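Section 4: First use and setting the clock

Read this section after the Flamureck countertop oven has been placed and leveled (Section 3) and before any food goes in. Allow an hour, most of it waiting.

4.1 Before you plug in

1. Take out the tray, the wire rack and the cardboard insert behind the rack. The insert is gray and easy to miss.
2. Peel the film from the control panel. Start at a lower corner.
3. Wash the tray and rack in warm water with dish soap. Dry them fully.
4. Wipe the inside of the oven with a damp cloth. Do not use scouring pads or spray cleaner on the walls.
5. Check that the power cord is not trapped under a foot or touching the back panel.

Note: The crumb drawer ships locked. Press the tab on the right and pull. If it does not move, push it in first, then pull.

4.2 Setting the clock

The oven will not heat until the clock has been set. The display flashes 12:00 when power is first connected and after any power cut.

1. Press and hold CLOCK until the hour stops flashing and stays lit.
2. Turn the dial to set the hour.
3. Press CLOCK once. Turn the dial to set the minutes.
4. Press CLOCK again. The colon between the hour and minutes starts to blink, and the oven is ready.

If you stop partway, the display goes back to 12:00 after 14 seconds and you will need to begin again at step 1. The clock does not adjust itself for daylight saving time.

4.3 The burn-off

New heating elements carry a thin coat of oil from the factory. It has to be burned off with the oven empty. Expect a smell and possibly a little light smoke. Both are normal the first time and should not come back.

1. Open a window or turn on the range hood.
2. Move pet birds to another room, with the door closed.
3. Make sure the oven is empty, with the rack and tray out.
4. Close the door until it clicks.
5. Set the mode to BAKE and the heat to the highest mark.
6. Set the timer to 30 minutes and press START.
7. When the timer sounds, leave the door closed until the fan stops.

Caution: The door, the handle mounts and the top panel get hot during the burn-off. Keep children away until the oven has cooled. Do not cover the vents or rest anything on top. 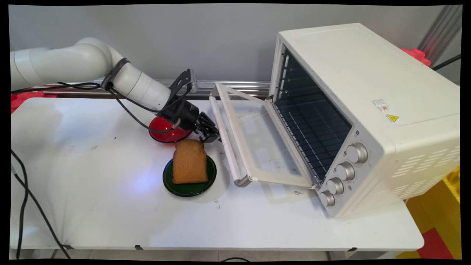
Yetunde Okeke writes that one burn-off was not enough for her oven: "Mine still smelled at the end of the 30 minutes. I let it cool, ran it a second time and it was fine. Please put that in the manual, I nearly sent it back."

A second burn-off does no harm. If the smell is still strong after the second one, or if it is a sharp smell like melting plastic, unplug the oven and go to Section 9. Look again for the cardboard insert before you call.

4.4 Checking the door

The door should close under its own weight over the last inch. A door that hangs open a little will let heat out, and food will brown unevenly from front to back.

1. With the oven cool and unplugged, open the door fully and let go. It should stay down without bouncing.
2. Lift it halfway. It should hold there.
3. Close it on a strip of writing paper and pull gently. You should feel some drag.
4. Repeat with the paper at the left, center and right.

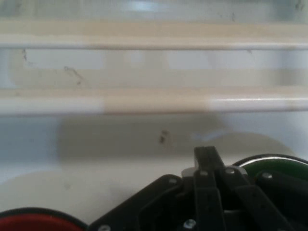
If the paper slides out freely on one side, loosen the hinge screw on that side by a quarter turn, press the door closed with a flat hand and tighten the screw again. Test with the paper once more. Do not remove the hinge screws – the springs behind them are under load.

4.5 Placing the rack

The rack has a raised bar along one long side. This bar goes to the back. Slide the rack in level, tilt the front up slightly to pass the stop, then lower it.

Use the low position for roasts and loaves, the middle for most baking and the high position for broiling only. Keep at least 2 inches between the food and the upper element.

Note: The Stovusard rack sold with earlier ovens is 8 millimeters wider and does not fit. Forcing it in will scratch the side walls, and this is not covered by the warranty.

Continue to Section 5, Everyday cooking.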